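News > Press > Releases

BULLEY STREET SOAP SCHOOL OPENS ITS DOORS THIS MARCH

I've been making soap in my kitchen for longer than my family would like, and I'm thrilled to say it's finally moving out! From March, Brerkel Soaps will have a proper teaching room on Bulley Street, two doors up from the old Mahrous bakery, and I'd love you all to come and get your sleeves messy.

I'm Noémi Kiss, and I started Brerkel with a stick blender, a borrowed set of scales and a very patient landlady. Last year I sold over 300 bars at the Vasska winter market, and nearly everyone who stopped at the stall asked me the same thing: is it hard to make? Well, no, though you do need to weigh things carefully and keep the dog out of the room.
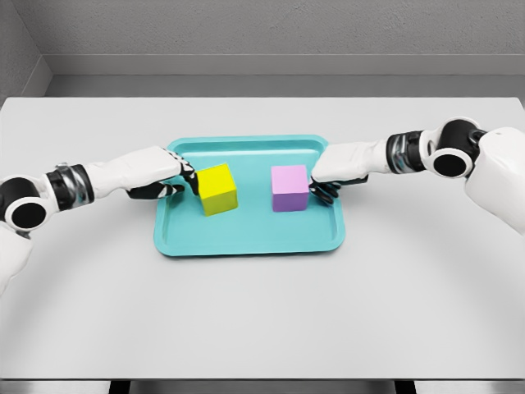 So the beginners' class is where most people will want to start. It runs for 2 hours in the evening, kicking off at half past six, and costs £60 with all your oils, lye, goggles and gloves thrown in. We'll make a plain olive oil soap first (lovely on dry hands, and a good one to learn on), then you get to play about with scents and colours for your second batch. I've got lavender, lemon, rosemary and a smoky cedar that my brother swears by.

Cold process soap needs a few weeks to cure, so you won't be washing with it that night. I'll look after your bars on the racks and drop you a message when they're ready, or you can take them home in a box and turn them yourself.

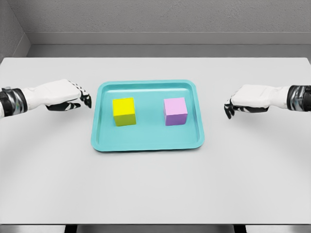 Yellow cube and tray on a pale tabletop.

I'm also planning a longer Saturday-style session for people who've already made a batch or two and want to try swirls, layers and salt bars – more on that once I've found enough shelves!

Classes are for adults only because of the lye. The room is on the ground floor with a step-free entrance, and there's tea.

To book a place, or to come along and write about us, ring the Brerkel workshop or pop in any afternoon and ask for Noémi.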